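Subject: Re: [balcony-growers] Hard water and leaf spotting

> Oltwood supply tested at 267 ppm hardness in September.
> Is that too high for misting ferns?

It is on the high side. I keep mist water under 119 ppm. A Stalis filter jug gets there in two passes - cut with rainwater if not. Replace the cartridge at 200 liters.

Residue on trays and furniture is mineral, so wipe surfaces down after misting.

Balcony, evening:
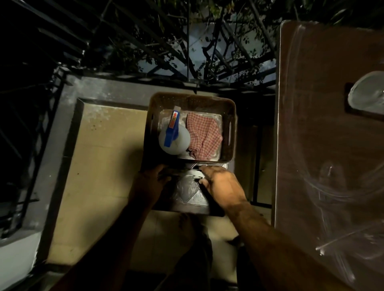
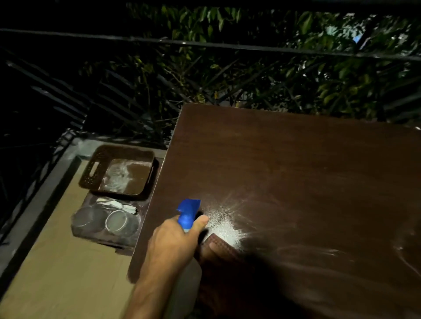
Next steps
1. Retest the tap after the Haldane main is flushed.
2. Post the reading to thread 3115.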